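November
by Morenike Shehu

So I finally did the thing where you write down everything you throw away. Every bit of it, for 11 days. I was going to do two weeks but then my sister came to stay and I wasn't about to follow her around with a notebook!

I kept the list on the back of an old calendar stuck to the fridge. Day one was fine (coffee grounds, an envelope, the end of a cucumber). By day three I'd noticed I buy salad pretty much so it can go slimy in the drawer. Three bags of it! And bread ends, so many bread ends. I grew up in a house where those got fried in butter and fought over, and here I am tossing them like a duchess.

The other surprise was sponges. I go through them way faster than I thought, and I'd never once wondered where they end up.

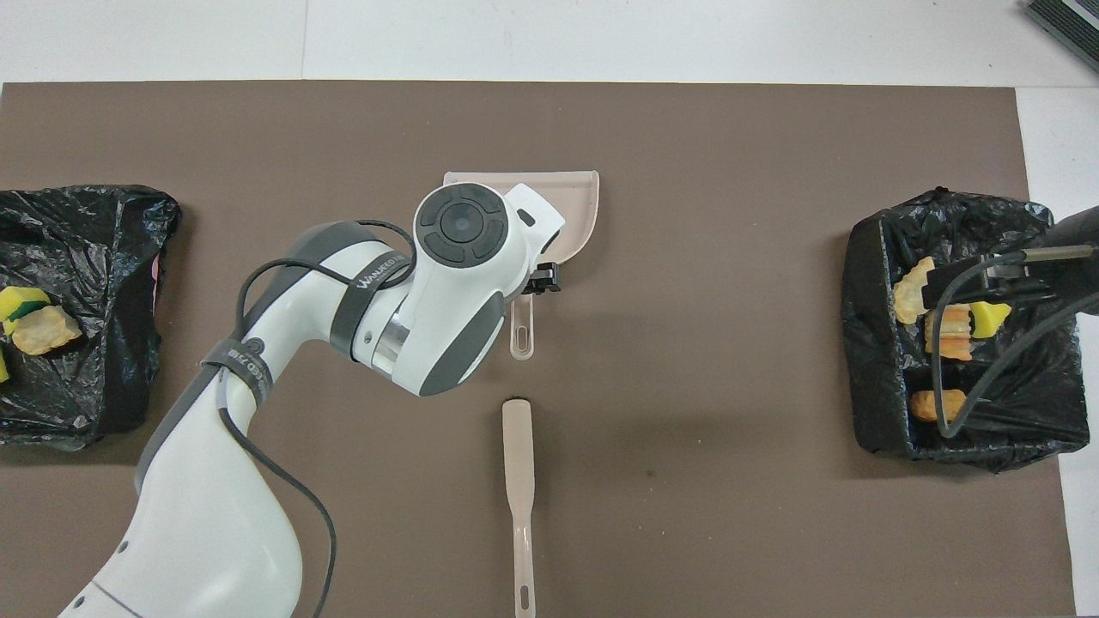
Chantelle Le Roux wrote to me after my last post to say the list only works if you put a price next to each thing, and that she cut her grocery bill that way without even trying. I did go back and add prices. It came to roughly 9 dollars of salad alone, and I had to go sit down.

What I've changed so far: I shop twice a week now, smaller bags, and leftovers go on the top shelf at eye level where I can't pretend I don't see them. Bread goes in the freezer the day I buy it. The soup I made from the sad vegetables was not good, too much celery, but we ate it.

Next up is the bathroom cabinet, which scares me a lot more.

Recent posts
Six ways I've ruined rice
The Sutcliffe yard sale haul
Why I gave up on the window herbs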